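Los anillos que guarda un árbol

¿Has tocado alguna vez una mesa de madera y has seguido las líneas con el dedo? Esas líneas se llaman vetas, y son como las páginas de un diario muy lento. El árbol las escribió mientras crecía.

Un árbol crece de dos maneras. Por arriba, las ramas se hacen más largas. Y por los lados, el tronco se hace más gordo. Debajo de la corteza hay una capa muy fina, que se llama cámbium, y esta capa fabrica madera nueva.

En los países con invierno frío, el cámbium no trabaja siempre igual. En primavera hay mucha agua y el árbol tiene prisa: la madera que hace es clara. Al final del verano va más despacio y la madera sale más oscura y más apretada. En invierno descansa. Una parte clara y una parte oscura forman juntas un anillo, y cada anillo es normalmente un año de vida.

Si un tronco cortado tiene 29 anillos, el árbol vivió unos 29 años. Un roble puede llegar a tener más de 400. Los anillos anchos suelen hablar de años con buena lluvia, y los estrechos de años difíciles — una sequía, por ejemplo, o demasiada sombra de los vecinos.

Pero entonces, ¿por qué en una tabla no vemos círculos? Depende de cómo se corta el tronco. Si lo cortamos de través, como un salchichón, aparecen los anillos redondos. Si lo cortamos a lo largo, los mismos anillos se ven como líneas, ondas o arcos.
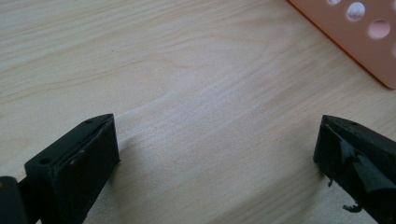 Vetas finas y onduladas en una mesa de madera clara. Hacia el centro forman un arco suave.

Para probarlo en casa necesitas plastilina de 2 colores. Haz una bolita con el primero, cúbrela con una capa del segundo y sigue así hasta tener 10 capas. Después estira la bola como un tronco y pide a un adulto que la corte, primero de través y luego a lo largo. Dibuja los dos cortes y compáralos.

¿Y los nudos? Son los lugares donde nacía una rama. Las vetas tienen que pasar alrededor, como el agua de un río pasa alrededor de una piedra.

Texto: Kwabena Sulemana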